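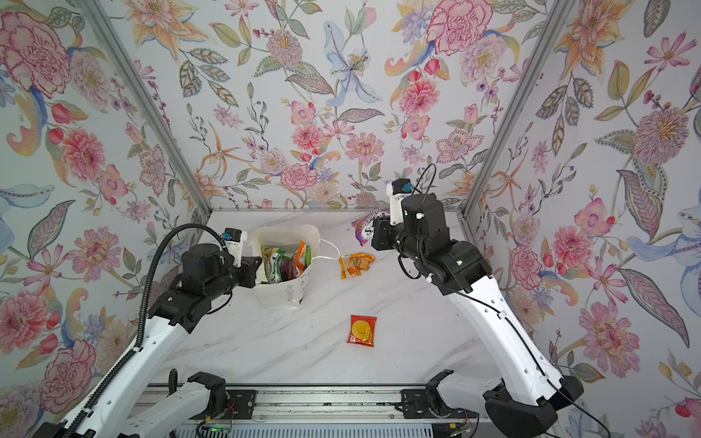
Final Report: How Temperature Changes the Way We Taste Cider

Our project started with an argument on a class trip to Brurketby. The orchard there pours its dry cider straight from the cellar, and half of our group loved it while the other half thought it tasted of almost nothing. Twenty minutes later, out on the sunny terrace, the same glass was full of apple skin and honey. We wanted to know how far serving temperature alone could go!

What we did

We used 3 ciders: the Brurketby dry, a sweeter one from Skekesex, and Paiva, a perry (made with pears) that our instructor suggested. Each was poured at 5 degrees Celsius and again at 9, in identical glasses with the names hidden. Tasters scored sweetness, sharpness and aroma, with plain crackers and water between pours. By the end of June we had 116 completed score sheets, all collected in the tasting room at Laviscombe in the late morning, before anyone had eaten lunch.

What we found

Aroma scores went up for every drink at the warmer temperature, and the Brurketby dry gained the most. The Skekesex was the surprise. Several tasters marked it as too sweet when it was warmer and wrote "refreshing" next to the colder pour – they had no idea it was the same bottle. Paiva hardly moved on sharpness, but people wrote much longer comments about it warm (melon, cut grass, even white pepper).

Problems

Glasses warm up fast in the hand. Our first session ran slowly and we threw those sheets out. After that we poured smaller amounts and kept the bottles in water baths, checking the thermometer before each round.

Next time we would love to add a still cider, to see how much of the sharpness comes from the bubbles.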